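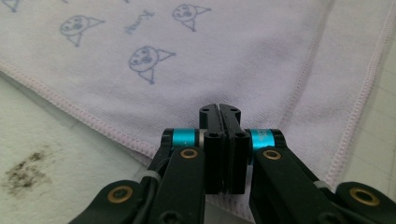

The Towel Has Seen Things

By Gwion Skyrme

I have folded the cat towel 414 times. I know this because the software keeps count, and because Feven Abdella reads the number out when she wants me to stop complaining. She has folded it 338 times and complains less per fold.

We do this at Sallix, in the Wusden building, for a learning system called Kahsay. Kahsay is supposed to learn to handle laundry by studying people who squeeze a pair of black fingers by hand, pick up a corner, carry it across, let go, and start over. Each run through is one example. As of 11/07/2021 we have 1,314 of them between the whole team, and I would like to make a case that most of them are the wrong ones.

They're the wrong ones because they're good. We lay the towel out. We nudge it a little, so it has a few creases and can pass for a towel with a life. Then we fold it the way a person folds when a machine is keeping score, slowly and with excellent posture. If the corner slips, we groan, hit delete and go again. What survives is a record of people who have never dropped anything.

I have met people who fold laundry. I have been one. They drop a corner, catch the hem instead, decide the hem will do, and end up with something that goes in the closet anyway. All of the skill is in that second grab, and the second grab is exactly what we throw in the trash 20 times before lunch. Then the robot misses a corner in testing and stands there like a guest who has walked into the wrong wedding, and everyone in the room asks why it doesn't just try again. Where would it have seen that?

The usual answer is more data. I like this answer less than I used to, having become the person who supplies the more. Our Latville office once sent over a plan for another 200 examples on the same towel, same table, same lights. I'm fond of that towel. It's a very pale lilac, it has cats drawn on it in thin blue line, and it has put up with a lot. But fold 415 is not going to tell anybody much that fold 414 kept to itself. At some point you aren't teaching a machine about cloth. You're teaching it about one particular towel, and it will go out into the world and be baffled by a bath mat.

Feven disagrees with me on part of this, and since she's usually right I should report it fairly. Her view is that a beginner needs to see the thing done well before it sees the thing done badly, and that if you feed a system too much fumbling it learns to fumble with great confidence. She had this happen with dish towels last December. The robot picked up her habit of pinching the cloth twice before lifting, and it did so every single time, like a man checking for his wallet.

Fine. But she pinched twice for no reason. A miss followed by a save has a reason, and you can mark it as such when you record it. Keep the clean folds. Keep the recoveries too, with a label on them. Throw out the ones where I was thinking about a sandwich, which are easy to spot, because the fingers drift.

I'd also let somebody else have a turn. Two people did more than half our folding, and both of us go for the same corner first. I didn't notice that until I watched an hour of it played back, an hour I recommend to anyone who believes they're unpredictable. Bring in a left-handed person. Bring in someone in a hurry, or someone who was never taught and just rolls the thing up.

I put all this to the planning meeting and was told it was interesting. The 200 are still on the schedule. I start on them tomorrow, and I intend to miss a few.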